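Ledidport Helmy Teaching Set

Leader handle, follower mount, foot pedal and software for showing a robot arm a job by hand

Overview | In the box | Using it | Specification | Questions | Ordering

The Helmy is for people who have a robot arm, a job for it to do, and no wish to write the job out as a list of joint angles. You hold a small copy of the arm and move it. The big arm moves the same way. When you are happy with what you did, you press the pedal, and the whole thing is saved as one demonstration. When you are not happy, you press the other side of the pedal and we all agree it didn't happen.

It replaces the Stirkach, which did much the same job and weighed as much as a car battery. Stirkach owners can keep their mounts and cables. The old handles won't work with the new software, and we have heard your views on this.

What it is good at

Short tabletop jobs with a beginning and an end. Picking something up, putting it in something else, opening a door, shutting it again. The Helmy was worked out over one long winter on play food and small kitchen appliances, chiefly by Nouhaila Tahiri, who can now put a plastic carrot more or less anywhere you care to name. Play food is cheap, it comes in awkward shapes and it doesn't go off over a bank holiday.

Most customers begin with something similar and move on to their own parts once the operators have stopped apologising to the arm. Allow an afternoon for this.
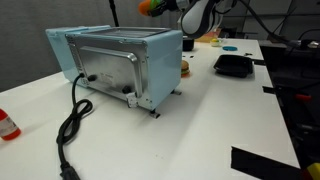 In the box

One leader handle, six joints plus trigger
One follower mount with bolts (the long bolts are for thick tables)
Two-sided foot pedal
Control box and power supply
Network cable, 10 metres
Table clamp
Printed quick guide, and a longer one as a download
Hex key, because there is always a hex key

The arm itself is not included. Neither is the gripper, the table, or anything to pick up.

Using it

1. Clamp the leader handle where the operator can see the work without leaning. Leaning is fine for the first ten minutes and then shows up in every recording.

2. Bolt the arm to the follower mount. It can stand on the table or hang above it. Tell the software which, before you switch on the motors and not after.

3. Line up the two arms. Hold the handle in the folded position shown in the guide and keep it still until the light goes green. If the light stays amber, you aren't holding it still.

4. Put the objects out. Shift them a little between demonstrations. An arm that has only ever seen a cup in one spot will reach for that spot with great confidence, cup or no cup.

5. Press the pedal on the left, do the job, press it again. Right side throws the last one away.

6. Go slower than feels natural. Then a bit slower than that.

We suggest 44 demonstrations for a first simple job. The number comes from Reda Tahiri's notes on our own bench trials, and he would like it known that he asked for 50 and was overruled. Harder jobs want more. If you reach 200 and the arm still can't manage, the trouble is likely to be in how the job is being shown, so play a few back and watch them with someone who wasn't there.

Force feedback

The handle pushes back when the follower meets something solid. It is a gentle push, set low at the factory, and you can turn it up in the settings. Operators tend to turn it up in the first week and down again in the second. With feedback off, the handle still works, but closing a hinged door by sight alone is a fine way to find out how strong the hinge was.

Specification

Handle weight: 900 g
Delay, handle to arm: 15 milliseconds on the supplied cable
Feedback: five levels, plus off
Recording: joint positions, trigger, up to four camera feeds
Works with: Zernov arms as standard, others by adaptor
Saved files: open format, documented, readable without our software
Operator's seat height: up to you, but write it down

Wireless is not offered. We tried it, and for a while the arm was always telling us about the recent past.

Questions we are asked

Can left-handed people use it?
Yes. Turn the grip round and tick the box in settings. Shoshana Tran in support is left-handed and tests every release this way.

Can two people share one set of demonstrations?
They can, and the results are often better for it. Put initials in the name field. You will want to know later whose habit it is to approach everything from behind.

Will it work with two arms at once?
With two sets and the pairing cable, yes. Practise with one first.

Do I need to be able to program?
Not to record. For training on the recordings you need somebody who can, or our set-up day, which Youssra Belhaj runs at your site or ours.

Does the pedal come in a quieter version?
It does from May.

Ordering

The Helmy is built to order. Prices depend on the adaptor, so please tell us the make of arm, how it is mounted and how thick your table is. Hicham Salem answers sales enquiries and will ask about the table again, as people usually guess.

Spare grips, pedals and bolts are on the Parts page. Long bolts are sold separately in packs of four.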